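Gustberg Workshop Forum > Frames and Benches > T-slot nuts working loose

slotwise
I have a bench frame in 40 series aluminum extrusion, bought from Gullport as a cut kit. The uprights are 80 x 40 and the front crossmember is a 472 mm piece between them. Every joint is a cast corner bracket with drop-in nuts (the roll-in type with the spring ball). The front crossmember brackets go loose after a few weeks of normal use. The back ones never do. Same hardware, same wrench, same torque as far as I can tell.

Medium threadlocker made no difference. The screws come out with the compound still intact, so I don't think the threads are backing off. Ideas?

millrow
If the threadlocker is intact and the joint is still loose, you lost clamp load somewhere other than the thread. Usual causes are the nut bedding into the anodized lip, the bracket bedding into the face, or the screw bottoming out in the slot before it clamps. Check the last one first. Take one screw out and look at the tip. If it is polished or mushroomed, it is too long.

slotwise
Tips look fine. I measured the screw against the bracket and nut stack and there is clearance left.

K_Ostline
Replace the drop-in nuts with slide-in nuts on anything that takes a side load. The drop-in type has to be narrow enough to rotate or roll through the slot opening, so it bears on less of the lip. People use them because they forgot to load the slot before closing the frame.

millrow
That is too broad. A good drop-in nut with full-length shoulders holds fine. The quarter-turn hammer nuts are the weak ones, and they often don't turn all the way. I have Karaca roll-in nuts on a saw stand that has been moved in and out of a truck since May and I have not touched them.

K_Ostline
A saw stand with diagonal bracing is a different load case. He has one crossmember that people lean on.

Here is how I would go at it. Back the bracket off completely and look at the slot lips with a flashlight. Two short dents on each side mean the nut has been carrying the load on its corners. One long witness mark means the nut was seated square. If you see dents, move the nut along the slot before you retighten, because it will settle right back into the old ones.

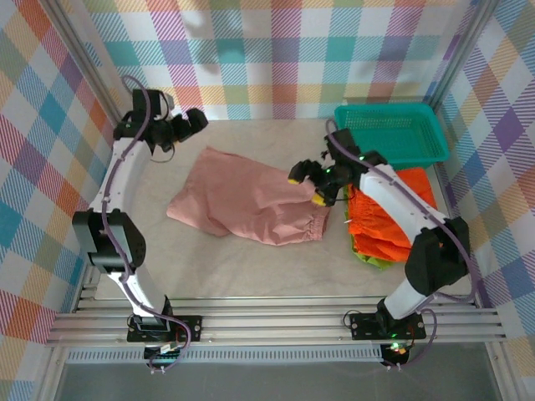 Then check the end of the crossmember with a square. A saw cut that is off by a small amount will still pull up tight against the bracket, but only one edge of the profile touches the upright. That edge yields, the gap closes, and the preload goes with it. Cut kits are worse for this than people expect, and a file only makes it rounder. Have the end milled or send it back.

slotwise
Pulled both front brackets. Dents at the corners on the left side, long mark on the right. Square shows light under the left end of the crossmember.

millrow
So it is the cut, and the nut is a side effect.

K_Ostline
The nut is half of it. A square-seated nut would have given him more margin.

millrow
More margin to crush the same edge. Fix the end first, leave the hardware alone, and see what happens. If you change both at once you learn nothing about either.

benchleg_4
Different approach: skip brackets and use end fasteners. Tap the core hole, run a button head into the end of the crossmember, slide it into the upright and tighten through an access hole. It is stiffer than a bracket and you can't see it. I did a whole shelving run for the shop in Plultuvden that way. The drawback is that you need the access holes drilled in the right place, and the end still has to be square.

slotwise
Gullport says they hold squareness on cut ends but the kit sheet gives no number. I have asked for one.

millrow
They will give you a length tolerance and call it squareness. Ask for both.

slotwise
Got a reply. Length only, as predicted. They are sending a replacement crossmember with machined ends for the price of shipping. I also added a 3 mm plate gusset at each front corner for now, with the old nuts moved to fresh slot.

K_Ostline
With gussets on, you have changed both at once.

slotwise
They come off when the new piece gets here. I'll mark the screw heads with paint and post what the marks look like after a month.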